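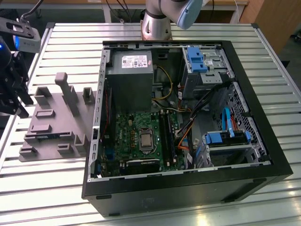

# About Wellus

Hi, I'm Xiuying Fu, and I fix up old desktop computers. That's the short version! The longer one starts in my aunt's garage in Sullingate, where I had 2 dead towers, one good screwdriver and a plan to build a single machine that would boot. It took me most of March and I was so pleased with myself that I went looking for more.

These days Wellus has a proper shop at 704 Flillura Street, with a front counter, a back bench and far too many shelves. People bring us the computers they've had under the desk for years, and we clean them, test them and get them going again (or tell you kindly that it's time to let go).

I like desktops best, and I'll say so to anyone who stands still long enough. You take the side panel off and everything is right there: power supply, drive bays, memory slots, all of it within reach. Office towers are my favorites. Somebody designed them so a tired IT person could swap a drive without hunting for a tiny screw, and I think about that person fondly every time I flip a plastic latch.

## What we do

- Cleaning and a full checkup, $45 flat
- Fresh thermal paste and cooler refits
- Memory and drive upgrades
- Power supply testing and replacement
- Moving your files from an old drive to a new one
- Taking in computers you don't want anymore

The checkup is where most people start. We go through the cables, look over the board, run the memory test overnight and call you the next day with a price before we do anything else. If you say no thanks, you pay for the checkup and take your computer home, no hard feelings.

## Refurbished towers

The ones we take in get wiped, rebuilt and sold from the shelf by the window, starting at $67 with a keyboard and mouse. They're great for homework, email and bookkeeping. Please don't buy one for the latest games, I'll only try to talk you out of it!

Cieślak, the print shop next door, runs its front desk on one of ours, so go ask them how it's holding up (and get your flyers done while you're in there).

## Dropping something off

Bring the tower and its power cord. You can leave the monitor at home unless that's the part acting up. If you know the login, write it on the intake card, and if there are photos on there you can't lose, tell us at the counter first.

Page updated 16 October 2023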